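Hashmi Plush Food FAQ

Can they go in the wash?
Cold, gentle, inside a pillowcase. No dryer. Colour can run, so reds on their own please.
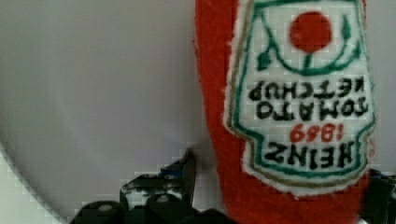
Shipping is $4 flat anywhere in Canada, free over $80. Allow 20 days for rural adresses. Gift notes are fine, put them in the comments box. For swaps tell us which one you've got, ie "red ketchup bottle, white label, embroidered tomato and green vine", we dont keep photos with orders.

Returns?
Unused, tags on. Email Flora.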